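An Afternoon at the Brivora Open House

I went for the free coffee and stayed until they started stacking the chairs. 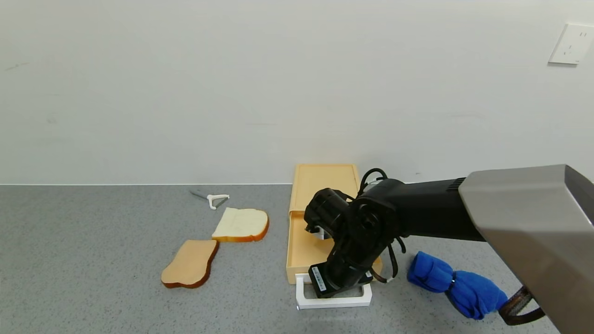

Getting there

Brivora has its home and kitchen studio out past Datdale, on the second floor of an old mill, and they open the doors to everybody one afternoon in September. Parking was a pain (I circled the lot 3 times!) and the elevator takes its sweet time, so wear comfortable shoes and use the stairs.

The breakfast counter

My favorite stop, no contest. The countertop is gray with fine black and white speckles, the sort of surface that would hide my crumbs until the weekend. Two slices of bread were lying on it, one pale and one a toastier tan, and I'm fairly sure both were toys. There was a little white-handled spreader too, or maybe a cheese slicer, I went back and forth on that one. Next to the bread sat a small drawer unit in light wood with the top drawer pulled open, and I stood there planning where I'd put one at home. Tea bags, probably. Or all those birthday candles I keep losing!

Vittoria Orlandini was leading our group and I pestered her about the wood and how you keep it nice near a sink. Her answer was to wipe spills right away and never let it sit in a puddle, so I guess mine is going by the window.

The rest of the floor

The Mellutora room was all fabrics and I'll admit I rushed it. The Desjardins corner had chairs, and I tried every single one, including a rocker that cost 200 dollars and squeaked. They also had a sample wall with 147 paint chips on it, according to the sign, and my sister could have spent the whole day there. She picked a green. I picked a slightly different green. We are still discussing it.

If you go

Come before 4, when the coffee runs out and the hallway fills up with people waiting for the last tour. Bring a tape measure and the size of your own counter, written down. I forgot mine, so I'm going back next year with it in my purse.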